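Standgate Community Help > Home & Laundry > Kitchen linens

Cotton dish towels just push water around the plate. Are they ruined?

towelpile
posted in September, 749 views

So I finally replaced my sad old dish towels with a set from Jukthorpe, plain woven cotton, white with blue stripes, and I love how they look but they do not dry anything. I wipe a plate and the water just sort of smears. I washed them once before using them, warm, regular detergent, and I used fabric softener like I do with everything. Then into the dryer with the bath towels.

My old ones were thin as paper and they soaked up everything, so I know cotton can do this! Did I kill them on day one? And is there any point in ironing them? My mother ironed hers and I always figured it was just for looks. 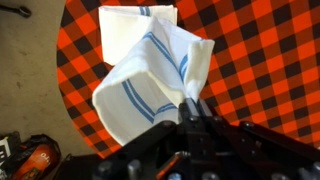
I've got hard water too, if that matters. We have a Kister washer, the front loading kind, and it's pretty stingy with the rinse. I don't want to send the towels back if it's something I did. They were 19 dollars for the set, so not a tragedy, but still.

Helpful? 14 yes, 1 no

oldporchlight

You didn't kill them. It's the softener, plus they're new. Softener leaves a coating on the fibers and water slides right off it (great for a fleece blanket, terrible for a dish towel). New cotton also tends to come with some finish on it from the mill, and one wash often doesn't get it all out.

What I do with new ones: hottest wash the care label allows, half the detergent you'd normally use, no softener, and an extra rinse if your machine has the button. Then do it again. I usually don't see a real difference until the third or fourth wash, so don't give up after one. If you use dryer sheets, leave those out too, they do the same thing as softener.

On the hard water, I put a half cup of washing soda in with mine and it helped more than anything else I tried. I'm on well water that leaves crust on the kettle, so you may not need that much. Some people swear by vinegar in the rinse. I did that for a couple of years and then my washer manual told me not to, something about the rubber seals, so check yours first. And please don't ever put it in with bleach.

Ironing is up to you. I find a towel that's been pressed flat does glasses nicely and leaves less fuzz behind, but I only bother around the holidays. The rest of the year they get folded in thirds while they're still warm and that's good enough for my drawer.

One more thing, keep them out of the bath towel load! Terry sheds like a cat and the lint ends up all over your wine glasses. I run my kitchen stuff separately, with the cloth napkins.

Helpful? 31 yes, 2 no

spincycle_900

just buy microfiber

Helpful? 3 yes, 22 no

lemon_and_lye

Agree with the first reply except I boil mine. Big stockpot, water, spoonful of washing soda, simmer for a while and stir with a wooden spoon you don't care about. The water came out kind of yellow the first time and I was horrified. I have some Takagi ones that went from useless to my favorites after 2 rounds of that. Careful with anything that has colored stripes though, I had a red one bleed all over the rest and now I have pink towels. Try one by itself before you do the whole set.

Helpful? 11 yes, 0 no

4 comments | Share this page

Contact Standgate | Community rules | Back to top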